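How to run a delegates' meeting without wasting the delegates

Most guides to organising an annual meeting of branches tell you to begin with a theme. I would leave the theme until last, if you have one at all. I have sat through "Growing Together" under two different logos and couldn't tell you what grew.

Begin with the decisions. Write down what the delegates must settle while they are in the same building. For our last meeting at Irkberg the list came in at 16 items, and when Ya-wen Tse went through it with a pencil she left 3. The rest were reports, and reports can be posted out. Be suspicious of any item that starts with "update on".

Next, the invitations. Send them to branches, addressed to the branch secretary, and ask for the delegate's name by return. Say plainly who pays for travel. If the answer is "the branch", put it in the first paragraph, where it will be read. We once put it on page four and spent most of April arguing about train fares.

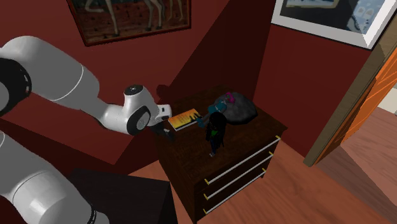

Ask each branch for its voting delegate and one deputy. You will be told that deputies are a formality. They aren't. People fall ill, and a branch with no vote on the day will remember it for years.

Now the venue. Hotels will offer you a "delegate package". Ask for the price of the room on its own, then the price of lunch on its own, and add them up yourself. The Votier quoted us a package for 205 people when we had asked for 70, on the grounds that numbers always rise. Ours have never risen. Get the final number in writing, and find out the last day you can lower it.

Visit before you sign. Sit in the back row and have somebody talk from the front without a microphone. Walk from the meeting room to the toilets and back, and time it, then make your break longer than that.

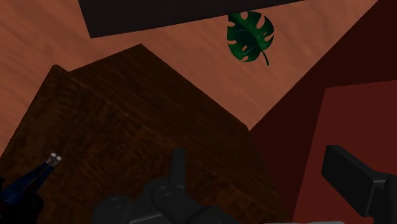
Registration desks cause more grief than they should. There are booking systems that promise to do all of it for you — we tried Gristidero for one year — and I dare say they suit some people. We still ended up with a printed list and a ruler. Whatever you use, print the list the night before, in order of surname, with the branch alongside and a V next to anyone who can vote.

Voting cards should be one bright colour and handed over in person. Don't put them in the welcome bag, if you must have a welcome bag.

As for speakers, one is plenty. Put them after the voting, and tell them their finishing time as well as their starting time. I'm told an inspiring opening address sets the mood. In my experience it sets the whole morning back by half an hour, and the constitution gets debated by hungry people.

Minutes: have two people take them separately and compare notes before they leave the building. Send the decisions out by the following Tuesday, on one side of paper. The full minutes can follow when they are ready.

The Tsai branch has asked for our seating plan. We don't use one.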